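Two-arm bench cell: one table or two?
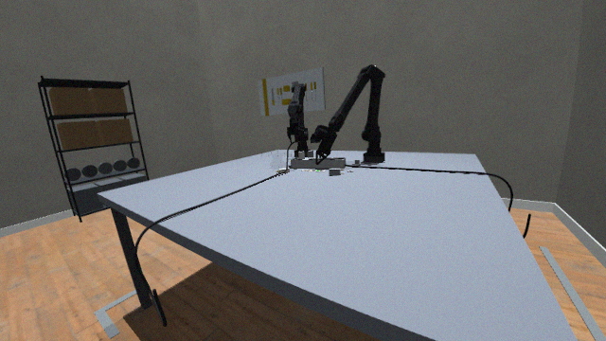

Sim layout, both arms over the shared work area.

Pricing up a two-arm cell for our small parts bench before the May budget closes. I've modelled it with both arms on one big table against the back wall. Would you spend the money on a single table this size, or go for two smaller ones bolted together? Also, what should I allow for cabling? Quotes from Drerkon and Niven are nearly 3 grand apart and neither lists it.
Thiện Trương

Jever_bench
One table. We joined two and had to realign every time somebody bumped the seam. Your cables run across the top and over the edges, so budget for clips and a covered tray underneath – we paid $219 for ours, plus $54 for floor feet. Ask both suppliers to put cabling on its own line.

cleria2
Two is cheaper to freight.

mallee_tech
Agree with one table. Put aside another $200 for spare gripper fingers and check the lead time on them before you sign anything.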